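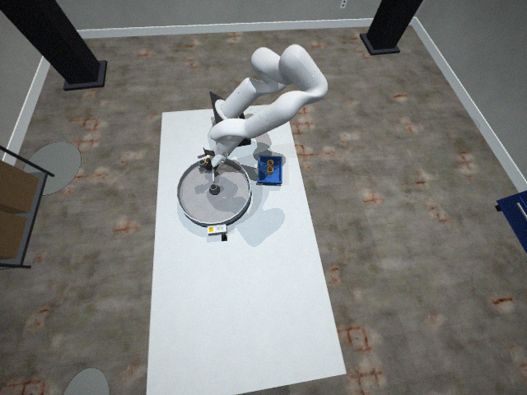 Sat 22 August

Our robotics club finally got its sorting challenge running in simulation this week, and I've been grinning about it ever since! If you've been reading for a while you know we spent most of the summer arguing over what the challenge should even be. We settled on cups: get the orange-brown ones off the round tray and into the blue bin, leave everything else alone, and do it without swatting the hub in the middle.

We're calling the project Clurnora (it won a vote against Mesico, which I still think sounds more like a robot). The rule is that every team gets 200 practice runs before the Judholm meet in September, and whatever your code does on those runs goes in the shared log, good or bad. I love this rule. Last year people only ever showed up with their one perfect run, and we learned nothing from each other.

My team has burned through 311 lines of motion code so far and thrown out most of them. The first version tried to plan the entire move in one go, from the tray to the bin, and the arm took these huge loopy paths that made everybody laugh. Now we split it up:

- move above the cup
- straight down, close
- straight up
- swing over to the bin
- lower, open, back off

Boring, and so much easier to debug! When a run goes wrong you can tell which step it died in, and you only have to fix that one.
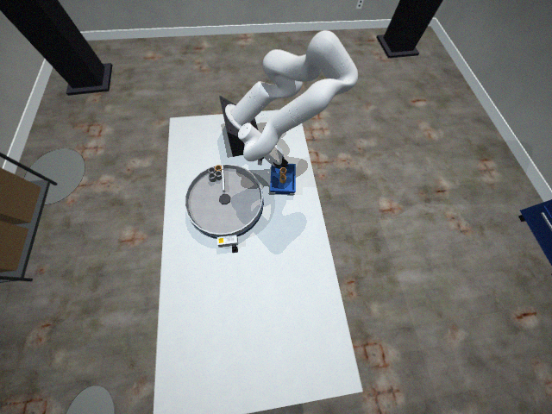
The drop is the step I've been stuck on all week. Picking is fun and you get a nice little rush when the gripper closes on something, but letting go in the right spot takes patience. The bin is small, and with cups already standing one behind the other under the gripper there isn't a lot of spare room to aim for. We started with one fixed drop point (dumb, I know) and then gave each cup its own slot, 10 in the list for now, and the code just takes the next one. I'd like it to look at the bin and pick a gap by itself, but that's a job for after the meet.

The Granström team is doing something totally different, with a slow approach for the last bit of every move and hardly any stored positions. It takes forever and I'm jealous of how calm it looks. We traded notes on Thursday and I stole their idea of pausing before the gripper opens. Half a second, one line of code!

Next up is the tight cluster on the tray, where our fingers keep wanting to go in at the wrong angle. I have about 200 opinions on how to fix that and will try the first one tonight after dinner.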